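Griltis work table, white top
Sold by Sotdale

Product code 1673 is the old Marchand number and no longer works at the checkout. Please search for Griltis.

The Griltis is a plain standing-height work table with a white top, made for sorting, packing and light assembly. We have sold it since the Marchand range ended, and most of our orders are from people who already own one or two and want more of the same. The top is the same shade as before, so old and new tables can stand side by side.

The white surface makes small parts easy to find and shows up dirt, so it gets wiped. It is matt enough not to throw glare back under strip lights. Use warm water and a little washing-up liquid. Bleach and scouring pads will dull it, and a dulled top is not covered by the guarantee.

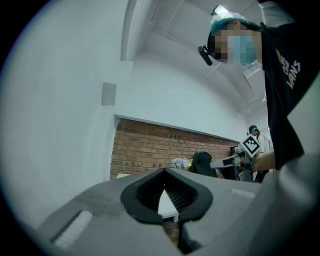 The table comes flat with the legs separate. Two people can put it together in half an hour with the hex key in the box. Lay the top face down on cardboard, fit the four legs finger tight, then turn the table over and tighten everything once it is standing on its own feet. The feet screw in and out to deal with an uneven floor – check them again after the first week.

Length: 2,000 mm
Maximum load, spread evenly: 50 kg
Weight: 46 kg
Top: white, matt
Feet: adjustable

If you need to carry more than the load given, look at the Jusport bench, which has a cross rail and a thicker top. The two are not the same height and will not line up.

Hair coverings and face masks for people working at the table are sold on the workwear page. They can go in the same delivery if you add them before you pay.

Orders placed before noon on Friday go out at the start of the following week. Delivery is to the ground floor only. If there are steps or a narrow door, put it in the notes box so the driver knows.

Spare feet and leg bolts are kept in stock. For spares ask for Kerstin Strobel, and for orders of several tables speak to Getachew Seyoum, who can also send a sample of the top.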